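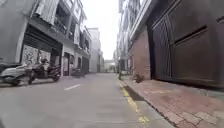 Tile-paved sidewalk and metal gate, street side

Manamton Flullell Folding Hand Truck

The Flullell is a folding hand truck for shop deliveries, flat moves and general carrying. It has a steel frame, a fold-down toe plate and solid rubber tyres that don't need pumping up. The handle locks at 3 heights. Grips are grey only.

Capacity: 350 lb upright
Toe plate: 45 cm wide
Folded depth: 26 cm
Colour: black or galvanized

Tilt the load back before you start rolling. Go up curbs backwards, one wheel at a time if the load is light, both together if it isn't. Straps are sold separately and the Hoxha cam strap fits the side loops without an adapter. Bungee cords will fit too but we don't recommend them for appliances.

The axle was changed in March. Older units take the narrow wheel, so check the stamp under the toe plate before ordering spares. 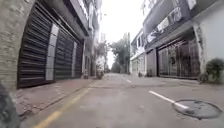 HAND TRUCKS & DOLLIES > PARTS AND SERVICE

Replacement wheels, axle clips and grips are kept in stock at the Vendar counter. Bring the old part if you have it. Bent toe plates can be straightened but cracked ones have to be replaced. For repairs and trade accounts, ask for Dušan Vukčević.

Page updated April 9, 2018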